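Keeping Sequence Data Usable: A Conversation with Ese Haruna

When the Bronwood Institute moved its sequencing records to a shared server in November, the bioinformatics support group inherited 261 project folders and at least as many ways of naming a file. Ese Haruna, who leads the group, was asked to produce a single tool that could read them all.

The result is Plusen, a command-line program that checks FASTA and FASTQ files, reports formatting faults and writes a clean copy next to the original. It is now in use at Bronwood and at two partner laboratories, Karkell and Kokkonen.

Haruna describes the early work as mostly reading. "I spent the first 3 weeks opening files by hand," she said. "Some headers had spaces, some had tabs, and a good number had the sample name typed twice. A parser will accept a great deal of that without complaint. The trouble comes later, when two records end up with the same identifier and one of them is dropped."

The group decided early that the program would never alter a source file. Every change is written to a log, with the line number and the rule that was applied. Users may switch off individual rules, although duplicate identifiers are always reported.

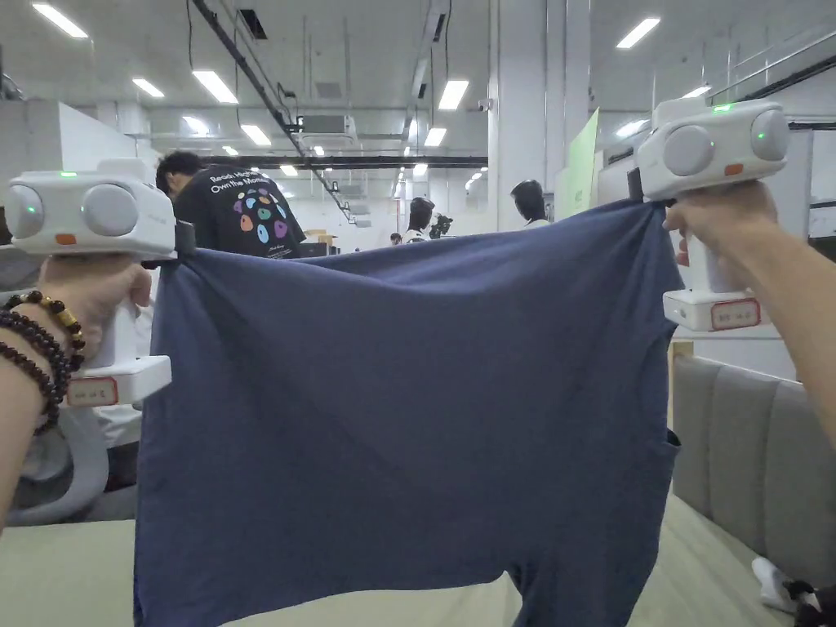
Photo: Bronwood Institute

Speed was a lesser concern at the start. The first version loaded each file into memory in full, and larger read sets could not be processed on an ordinary desktop computer. The current version reads one record at a time and can handle up to 20 files in a single batch.

"People ask why we did not simply use one of the existing libraries," Haruna said. "We do use one, for the reading itself. What we added is the part that tells a biologist, in plain words, which record is wrong and where to find it."

Partner laboratories have asked for changes of their own. Karkell requested support for compressed files, which was added in version 7. Kokkonen asked that log entries be exported as a table, and that work is still under way.

Haruna advises new users to run the program in report mode before writing any output. "Read the log first," she said. "If you see the same warning on every line, the problem is probably in the script that made the file, and you should fix it there."

Requests for access to Plusen may be sent to the bioinformatics support desk at Bronwood. Training sessions for laboratory staff are held in the mornings, and places are assigned in the order in which requests are received.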